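Two Grippers, One Table: The Tarnlow Workshop Build

Workshop Notes, February 26, 2023

The shared workshop at Tarnlow opened its back bay to robotics projects last winter, and the first to claim it was a two-armed tabletop system known to its builders as Lobo. Dionysis Mitsotakis-Vlachou leads the mechanical work. Hongmei Fan is responsible for the control software.

Mr. Mitsotakis-Vlachou stated that the project began with a single arm and a modest budget. "The first parts order came to $470," he said. "The second came to $630, and that was for brackets and bearings we should have bought the first time."

The choice of objects was settled early. The builders wanted shapes that would trouble a gripper in different ways, and they favored household items and toys: a mug with a loop handle, a shallow plate, a striped pumpkin, a pink plush beaver.
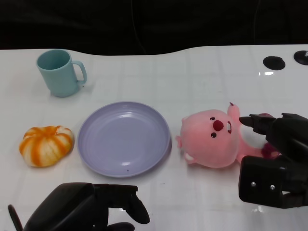
Hongmei Fan considers soft objects the harder test. A rigid cup, she explained, is either held or dropped, while a stuffed toy gives way under the fingers, and the motor current rises so slowly that the software cannot easily tell when to stop closing. She has rewritten that routine twice.

Asked whether a force sensor would settle the matter, she was cautious. "It would help," she said. "It would also mean new wiring through both wrists, and I have only just finished labeling the old wiring."

Coordination between the two sides has taken up most of February. Each arm was tuned separately, and the calibration held well until both were asked to reach for the same spot — at which point small errors began to add up. Mr. Mitsotakis-Vlachou now checks the fingertip positions by hand at the start of every session, with the toy between them.

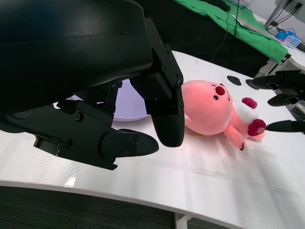 Plans for the Spring

The builders intend to publish their bracket drawings through Plimamden, the workshop's online parts library. A replacement controller from Vultier is on order.

"We will fit it when it arrives," Mr. Mitsotakis-Vlachou said. "Until then we keep the speed low and one hand near the switch."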